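Renu Thakur s'occupe depuis six ans de la cuisine partagée de Plorthorpe, où l'on prépare les repas du midi. Elle nous a reçus en juillet 2023, près de l'évier.

« On a gardé une seule cuve, rectangulaire, en inox, posée sous le plan. J'en avais demandé deux, mais il aurait fallu perdre un meuble bas. »

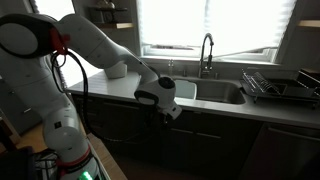 ## Laver sans encombrer

La bassine en plastique blanc reste dans la cuve, côté gauche. Renu Thakur y met les couverts à tremper – jamais les couteaux – et rince à droite.

« Avec le robinet à col haut, une grande marmite passe dessous. L'ancien était trop court, on remplissait au pichet. »

Le choix du distributeur de savon a pris plus de temps. Son collègue Benedito Brito préférait un flacon ordinaire, plus facile à remplacer.

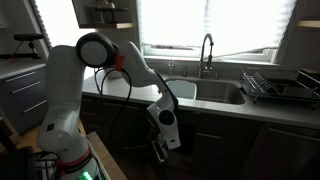

« Il a fini par s'y faire, dit-elle. Moi, je voulais surtout garder la fenêtre. Le premier plan mettait des placards à cet endroit. »

Le robinet a coûté 276 euros, pose non comprise. En septembre, elle compte refaire le joint de l'évier et changer le siphon.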